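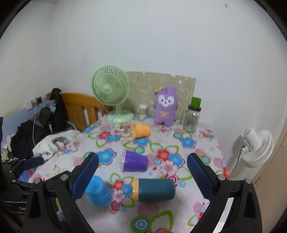

Fig. 2. View from the hand-held gripper, cups and bottle lying on their sides on a patterned cloth.

Okay, week two: demonstrations by hand. Last time we drove the arm with the remote controller and most of you found it slow (I know, I heard the groaning!). Today you hold the gripper yourself and do the task the way you'd like the robot to do it.

Look at Fig. 2 before you start. Both fingers are spread wide and the cups are between them, mostly in view. I love that as an opening pose, so please copy it. The purple cup and the orange one point the same way, rim to the left, and you have to decide where you'd grab each one. I'd go for the narrower end, but Puspita Pillai argues for the middle and her demos in June were better than mine, so try both.

The cloth is busy too, all flowers and spirals. Good! If every demo happens on a plain gray bench, your policy will sulk the first time it meets a real kitchen table.

For the lab, each pair records 40 demos of standing one cup upright. Keep each one under 30 seconds. Move a bit slower than feels natural, close the fingers all the way before you lift, and don't talk with your hands while recording (guilty). If you fumble, keep going and recover, then mark it "recovery" in the log. I want those.

Upload to the Sendis folder before you leave. Shahram Mahmoudi has the login if yours doesn't work. Reading for next time is the Piden handout, the part on remote control delay.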